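Brivmont Guest House – Room Gallery

Home / Rooms / Gallery

Brivmont is a seven-room guest house on the hill road above Plovalside. The house was built as a family home and was turned into lodging later, so no two rooms have the same shape. We redid the upper floor this spring and have been adding to this page as each part was finished. Rooms are listed by name on the booking page, and rates start at 39 a night in the low season, breakfast included.

All the bedding was replaced during the work. We ordered it from Ornari after trying sets from two other suppliers. The cotton is a medium weight and goes through our own washing machines, which matters in a house this size. The duvets are the same in every room. If you prefer a blanket, ask when you book and we will swap it before you arrive.

The woodwork on the upper floor was done by the Paulauskas workshop in town. They repaired the window frames, rehung four doors and built the shelves on the landing. The stair rail is the old one, sanded and oiled.

A few notes on the rooms themselves. The back rooms get the morning sun and look toward the orchard. The front rooms are larger but you will hear the road a little until the evening. There is no elevator – the upper floor is up one flight of stairs with a turn in the middle. We can carry bags for you.

Each room has a luggage stand, a rail with hangers and a chair. Irons and boards are kept in the hall closet next to the bathroom. Please put them back when you are done.
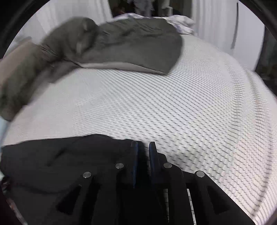
BEDS & LINEN

White bedding with a pattern of short black dashes. An olive-gray garment and a black fabric item on top.

Sheets are changed every third day, or sooner if you leave the card on the pillow. Extra pillows are in the hall closet, top shelf. Laundry for guests staying a week or more can be left at the desk before 10 in the morning and is returned folded the next day.

More from the house: Breakfast Room | Garden | Getting to Plovalside

Gallery last updated in October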